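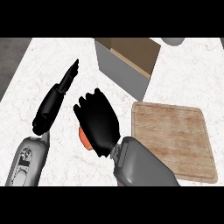 ## Let the simulator be boring

I've become a huge fan of dull tasks in simulated kitchens. Two arms, a marble counter, an orange, an open box: give me that over a backflip any day!

Roland Staniforth and I spent January on our Skedow policy, trained on 45 demonstrations of putting fruit in a box. It succeeded in 79 trials out of 100. Fine, but the part I love is what we could do with the misses. We replayed every one from the same starting state, nudged the fruit a little (or swapped which hand went first) and watched where the grasp fell apart. Four of the misses came down to the idle hand crowding the working one. Try pinning that down on real hardware, where no two resets match.

Dorothy Haworth argues that simulated contact is too forgiving, and she's right about soft fruit. I'd still run the sim first, every time, and publish the failed replays along with the score.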